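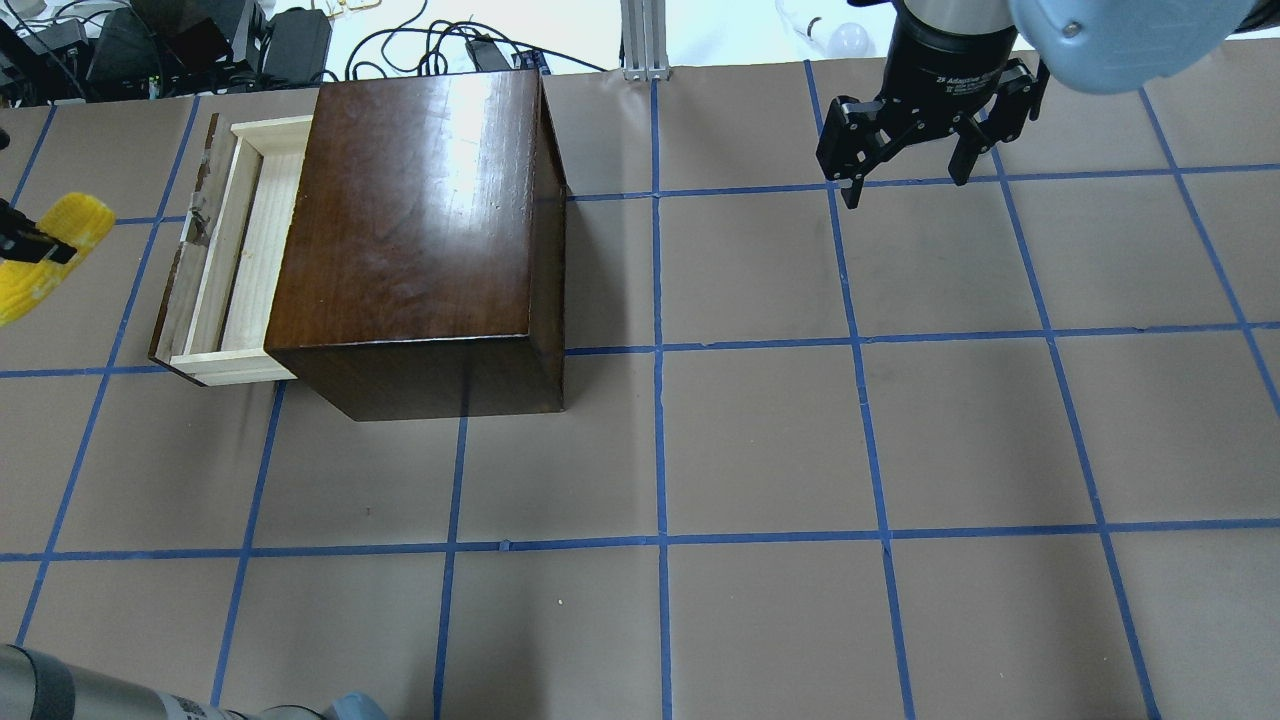 24th July

Lui cell, furniture bench. Both arms on all day, drawer cabinet work.

Nizar Mansour had the morning on the pendant and I took over after lunch. Left arm on the yellow piece, right arm on the two-finger gripper. The cabinet is awkward. The top is varnished and throws the ceiling light back, so the depth reading drops out in a patch there. The drawer sides are bare pale wood and read fine. The old front panel reads badly at the rough places. Turned the exposure down 2 steps, which helped with the top and made the inside of the drawer worse. Put it back.

Tape grid: the lines on the right have bowed a bit. Re-lay before the next calibration, and use a straight edge this time.

Longer note, as Skanura want our views on the job changes by the end of the month.

Before the cell, wiping down was what you did between other things. Two people at a bench, you talked, you noticed a loose runner and fixed it with the drawer still in your hand. Now one of us loads and checks and the other is upstairs on the Nunon orders. The wiping is off our wrists and I don't miss it. Nizar's shoulder is better than it was in November. But loose fittings get through to final check more often, and they come back down as rework slips with no name on them.

The target on the board says 200 pieces a week. We logged 54 by hand-over today for the week, and most of the lost time was setting up odd sizes. Old furniture doesn't come in one size. If the figure stays, set-up time has to be counted as work. At present it goes down as idle, and the person loading gets asked why they were standing still.

Nizar wants the loader to have the pendant training as well, so that whoever is on can change a path without ringing Lernora. I agree. The course is two days. He'd also like us to swap roles at midday every day, written into the rota.

To do:
Re-tape right side
Tidy cables along the back edge
Service counter is close to 3000 cycles, book the finger pad check
Ask Skanura who reads the idle log
Runner check back on the loading sheet

Last updated: Friday, 17.40
Workshop notebook, Lernora bench team. Internal use. Contact: bench desk. Back to top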